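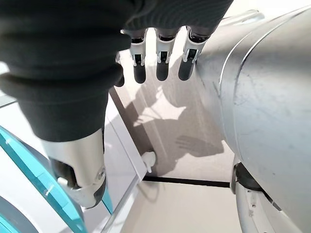
The right hand with its knitted sleeve on, fingers down, between the white panel and the gray arm housing.

Visit to the Coltesa shop, Rimby

Coltesa keeps one humanoid in its Rimby building, and on the open afternoon in August they let visitors watch it between checks. I went for the maintenance side. We run 2 older arms at Jatoi and I wanted to see how another shop keeps its hands going.

The hand gets most of the attention. Each finger has a white plastic bracket at the knuckle and a black tip, and the thumb is polished metal with a rubbery pad under the end. The tips and the pad are treated as wear parts. They get wiped with a damp cloth at the start of the day and looked over for cuts at the end. The thumb has a small screw in the side of its joint, and the technician checks it by hand with a short driver, no power tools.

The knitted sleeve goes over the forearm and palm. Coltesa has tried thinner covers and went back to a thick one. It comes off once a week, gets shaken out, and the joints under it are checked for lint. I asked whether it bunches up. It does, and they leave it alone as long as the fingers are clear.

Service is counted in hours. The log by the door stood at 2,332, and the hands are due for a full strip at 3,000. The last finger bracket was changed at 703, early on, after a bad run against a shelf edge. The shop keeps spares on hand and does that job itself. Anything inside the forearm goes out to Borkiritz, with a wait of two to three weeks. 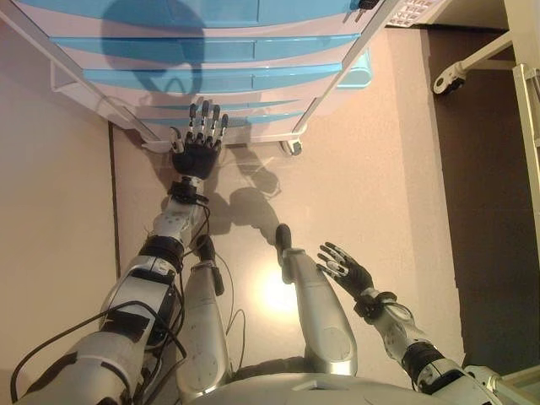

Looking down from head height at both arms and the drawer cart. Cables run along the outside of the left-hand arm.

The drawer cart is the main practice piece. Its lowest drawer is close to the floor, so the robot has to get down low with its legs out in front, and the cables on the arm need enough slack for that. The shop sets the slack with the arm fully stretched, then bends the elbow slowly and watches the loop. Too much and it catches on things; too little and it pulls at the connector. We had the second problem at Jatoi all last winter.

They also go over the black wrist bands and their fittings before each session — two minutes a side, with the power off. The checklist is one page, taped up at eye level. I copied down most of it.

Parking is behind the building. Coffee was free.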